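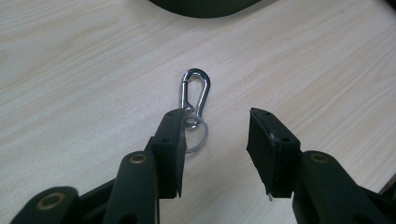 *Carabiner and key ring, kitchen table, April.*

Quarter to nine at night and I've finally sat down with a cup of tea, so I'll write this before I fall asleep on it. Today was Keys Day. I've been putting Keys Day off since we moved in, and I don't think I'd have done it now if Aroha hadn't rung at breakfast to ask whether I still had the key to her mum's side gate. I said yes, of course I have! Then I went to the blue bowl in the hall and found I hadn't the faintest idea which one it was.

So I tipped the bowl out. Seventeen keys, a dead watch battery, a button off my good coat (hooray, been looking for that since winter) and a folded receipt from Biswas for a pair of curtain hooks I have no memory of buying. I sat on the hall floor with the lot in my lap and went round the house trying them one after another like a very slow burglar. Back door, shed, meter cupboard, the little window lock in the bathroom that I'd forgotten locks at all. By eleven I had nine I could put a name to. Three more I knew were from the old flat, because they've got that green paint on the heads from when Yaroslav did the hallway and left everything on the radiator shelf underneath him. I ought to throw those away. I put them in an envelope instead and wrote OLD FLAT on it, and it's gone in the drawer with the takeaway menus.

The rest are a mystery. One is tiny, a suitcase or a diary. One is enormous and looks as if it ought to open a church. Onni says it came with the wardrobe, but the wardrobe hasn't got a keyhole, and when I pointed this out he said well, perhaps it used to, and went back to his crossword.

Then there was the business of what to hang them on. I've had a leather fob for years and it's gone soft and horrid, and the ring on it had opened out so far that I lost the shed key in the car park at Cundinura last month and had to crawl about under the trolleys. So I've gone over to the silver carabiner. Dilruba has used one for ages and just clips hers to whatever she's wearing, and she never seems to be standing on her doorstep emptying a handbag on to the mat. The clip goes through a split ring, the keys go on the ring, and the whole thing can hang off my belt loop or the strap of my bag. I do like the shape of it -- like a long thin pear -- and it's nice and shiny, which will help when I drop it down the side of the sofa.

Getting keys on to a split ring, though! I broke a thumbnail on the second one. I tried a butter knife, then a teaspoon handle, and then Mizanur came round to return the stepladder and showed me how to wedge the ring open with a coin, and we had the lot on in the time it took the kettle to boil. He stayed for tea and told me a long story about being locked out of a holiday cottage in the rain with a chicken pie going cold in his arms, and how in the end they ate it in the car with their fingers.

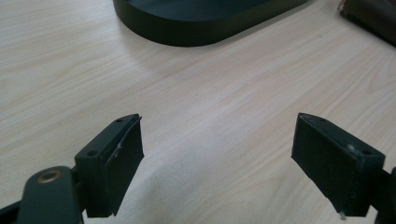

After he'd gone I gave the kitchen table a proper wipe and just stood there for a bit being pleased with it. I'd got so used to post and bags being dumped on it that I'd stopped noticing the grain, all those fine wavy lines going off on the slant. It's such a pale wood, too, nearly pink when the light's on it. I've told Onni that nothing is to live on it from now on except the fruit. He said what about the Skillano catalogue, and I said especially not the Skillano catalogue.

We'll see. I give it till the weekend.

New system, then, written down so I can't pretend later that I never said it. Front door, back door and shed go on the carabiner and come out with me. Spare front door goes to Dilruba (must remember to take it, she's in after six). Everything else stays in the bowl with a paper label on it. I used up the last of the luggage labels and my handwriting got worse and worse, so the meter cupboard looks as if it says "meter custard", and I've left it.

Aroha's mum's gate key did turn up, by the way. It was in my coat pocket, the same coat that's missing the button, and it had probably been there since I fed the cats for her. I rang Aroha back and she laughed so much she had to put the phone down for a minute. I'm dropping it round tomorrow on the way to the library and she's promised me some rhubarb.

Button still needs sewing on. Also need: luggage labels, bin bags, a new washer for the bathroom tap, and something for the shed lock, it's awfully stiff. Tea's gone cold. Bed.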